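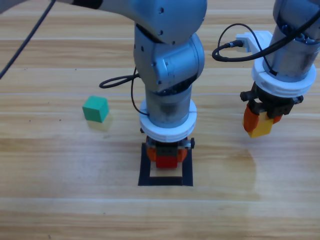

FOR IMMEDIATE RELEASE

**Conduren to Expand Tillura Floor Oil Line and Open Refinishing Depot in Weidemann**

WEIDEMANN, Jan 7, 2022 – Conduren, a maker of finishes and care products for wood floors and furniture, said today that it will open a refinishing supply depot in Weidemann in March. The depot will stock the full Tillura line of hardening oils, soaps and maintenance coats. It will also be the first Conduren site to rent sanding and buffing equipment to the public.

The building on Kivent Street was used for many years as a seed warehouse. Conduren signed a lease on it last fall and has since replaced the roof, added a loading door on the north side and put in a ventilated mixing room. Part of the old grain loft has been kept as storage for brushes, pads and other dry goods.

Contractors will be able to place orders by phone or online and pick them up at the loading door from 6 a.m. on weekdays. The retail counter will open at 8 a.m. and close at 5 p.m., with shorter hours on Saturday. The depot will be closed on Sundays and public holidays.

**Changes to the Tillura line**

Two products are being added when the depot opens. Tillura Clear is a hardening oil meant for pale woods such as ash, maple and birch, which can turn yellow under a standard oil. Tillura Renew is a thin maintenance coat for floors and tabletops that were oiled in the past and have started to look dull. It goes on with a cloth or a white pad and does not require sanding first, provided the old finish is still sound.

The existing Tillura Natural and Tillura Amber oils will stay in the range without any change to the formula. Conduren is dropping the smallest can size for both and replacing it with a resealable pouch. Stores that still hold the small cans may sell them until they run out.
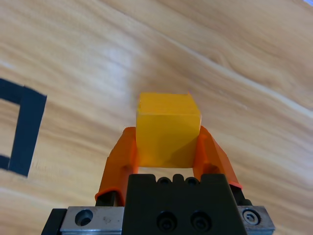
Coverage depends on the wood and how it has been sanded. In the company's own tests on planed maple, one standard can of Tillura Clear covered 296 square feet with a single coat. Open-grained or very dry boards will take more. Conduren recommends that customers try any oil on a spare piece or in a closet before starting on a whole room, and that they wait a full day before judging the color.

Rags used with hardening oils can heat up and catch fire if they are left in a pile. The depot will give out a safety sheet with every oil purchase and will sell metal rag bins at cost.

**Rental and classes**

The depot will rent drum sanders, edge sanders and floor buffers by the half day or full day. A deposit of $200 is required for each machine and is returned when the machine comes back clean. Sandpaper is charged by the sheet, and unused sheets can be returned.

A beginner class in floor oiling will be held once a month, starting in April. The fee is $50 and includes materials. Class sizes are limited and places must be booked ahead at the counter.

**About Conduren**

Conduren makes finishes, soaps and care products for interior wood. Its products are sold through flooring dealers, paint stores and its own depots. The Weidemann site has 3,000 square feet of floor space, including the retail area.

**Press contact**

Conduren Press Office, Kivent Street, Weidemann. Product samples and safety data sheets are available on request.

###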